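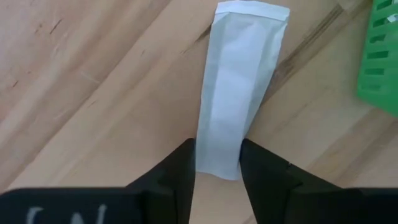 Re: [fasum-kitchen] sachets again, and the Tuesday table

Sorry, typing this with one hand and a phone about to die. Answers in order below.

Zahira Hutapea wrote:
> Hi all,
> Three things before March gets away from us.
> 1. The slim white sachets with no printing. Are we keeping them or not? There are two boxes open in the pantry and one is sugar and one is creamer and I can't tell which is which without tearing one.
> 2. Who moved the sugar jar? The Havport people asked for it twice.
> 3. The pale wood table has rings on it again. Can we please wipe as we go?
> Also I need a number for the next order by noon.
> Zahira

1. Keep them, use them up, then no more plain ones. The left box is sugar, the right box is creamer. I wrote it on the lids in marker but the lids got swapped when somebody restacked, so go by the shelf and not the lid. Will redo with tape tonight. If you find strays at the bottom of the drawer just put them in the blue cup, don't guess and drop them back in a box. One creamer in the sugar and we hear about it all week.

Paper ones do not like the shelf over the kettle. I threw out a whole handful last month, gone hard as chalk from the steam. Bottom shelf only please, and close the flap on the box.

2. Me. It's in the cupboard over the sink, behind the filters. The lid is cracked and I didn't want it out with ants around. Will get a new jar from Skelitz when I go for the filters, they had a plain glass one last time, clip lid. Until then put out sachets for Havport, 6 per tray is plenty, they bring back half of them anyway.

3. Yes. Damp cloth, then a dry one, along the grain. NOT the green scrubby side, whoever did that by the window end, you can feel it. There is oil under the sink and I can do the top again at the weekend if someone helps me lift the chairs off first. The rings will mostly come out I think.

Order number – I counted this morning. 197 sugar left, 373 creamer. So no creamer at all this round, and one box of sugar. We go through 70 a week if the Tuesday group is in, less if not. Please get the short wide kind if they have it, the long ones stick up out of the holder and fall over when anyone shuts teh drawer.

Oh and stir sticks, we're nearly out. Add a box.

Can someone else take the tray down on Tuesday, I'm not in untill 11. Reply to the list and not just to me, last time two people did it and then the next week no one did.

Ok battery. More later if I forgot something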